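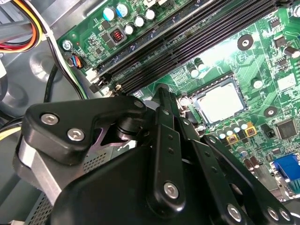 Green motherboard in an open desktop case.

Bovow press monitor, one-year plan
Feb 7, 2018

Bovow promises to flag every official correction a foreign ministry puts out. I paid $100 in December and followed 11 governments. It sent me over 200 alerts. Most were reworded travel notices. When one embassy quietly changed the guest list for a state dinner, I read it in a newspaper first. Search is quick, I'll give it that, but the archive wouldn't load past page two. Gramness does much the same job for free, with uglier menus. I won't be renewing.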